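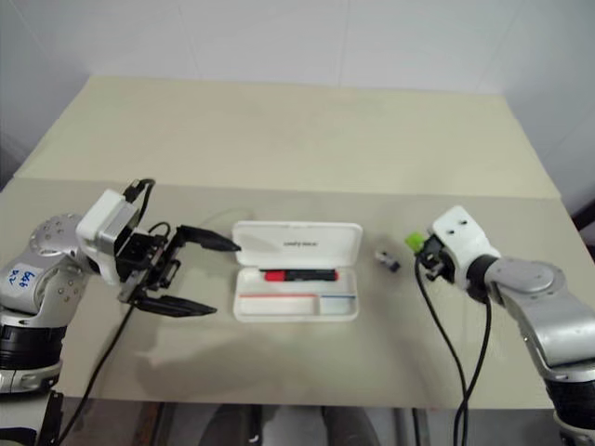

# Fulleo Rally portable PA

The Fulleo Rally is a battery-powered speaker for hustings, marches, street stalls and fundraising gigs. It takes two microphones and one instrument or music player, and one person can carry it. We sell it and hire it out from our shop in Brakbridge.

Most of the people who ask us for it are organising something political with a bit of music attached: a candidate's evening with a folk band on first, or a march with a choir at the front. A megaphone is fine for chanting but makes singing unpleasant to listen to. A full band PA needs mains power and a van. The Rally sits between the two.

## What you get

- Speaker with built-in three-channel mixer
- Two wired handheld microphones with 5 m leads
- Shoulder strap and clip-on wheels
- Mains charger
- Rain cover
- Printed quick-start card

A speaker stand is not included. Any stand with a standard 35 mm pole will fit.

## Specification

| | |
|---|---|
| Weight | 15 kg |
| Battery life, speech | 9 hours |
| Battery life, music | 5 hours |
| Charging time | 4 hours from flat |
| Inputs | Two microphone, one line |
| Price to buy | £272 including VAT |
| Hire | £30 a day, £75 a week |

Battery times are for medium volume. At full volume with music playing, expect a little over half of that. You can use the speaker while it charges.

## How big a crowd?

Indoors, one Rally fills a school hall or a large function room. Outdoors it depends on wind and traffic. In a quiet park, people will follow a speech from 40 metres away. On a main road, halve that.

It is not suitable for the main stage at a big demonstration. We were asked to supply a rally of about 3000 in Grakville and used a larger system on mains power for the stage, with two Rallys further back for the drummers and the stewards' announcements. If you are expecting a crowd like that, ring us before you book anything.

## Using it with musicians

The line input takes a keyboard, an acoustic guitar with a pickup, or a phone with a headphone socket. Phones without one need an adaptor. Each channel has its own volume, bass and treble. There is a small amount of reverb on the microphone channels, which you should turn off for speeches.

If a speaker follows a singer on the same microphone, turn the channel down a third before they start and bring it back up as they talk. Keep both microphones behind the speaker to avoid feedback.
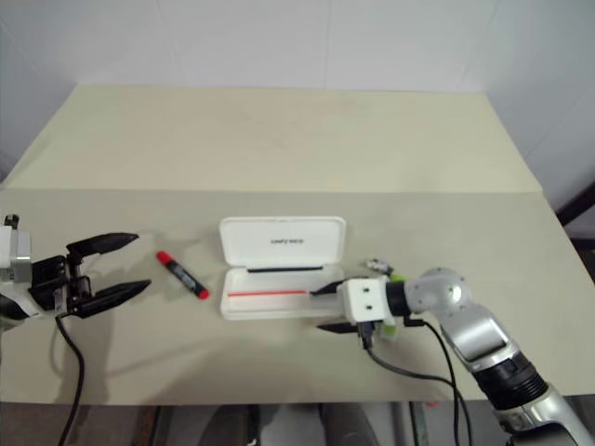

Boyang Wan: We hired two for a get-out-the-vote concert and they coped well with the speeches and the acoustic acts. The rapper who closed the night needed more bass than they have. The wheels are poor on grass, so take the strap as well.

We agree about the bass. A separate bass speaker, the Shi Low, plugs into the output on the back and can be hired for £20 a day. It needs mains power.

## Before your event

Check with the council whether you need permission for amplified sound in the place you have in mind. Rules differ between parks, squares and roads, and some towns set a finishing time for music but not for speech. If you are playing recorded songs, ask the venue whether its music licence covers you.

## Hire and returns

Hire units can be collected from 1st June. Bring photo ID and a £50 deposit, refunded on return. Units are charged before they go out. Weekly hires run for seven days from collection.

Bought units have a two-year guarantee, with one year on the battery. Replacement batteries cost £48 and fit with a screwdriver.

For bookings and questions, ask for Noman Tanoli at the Brakbridge shop.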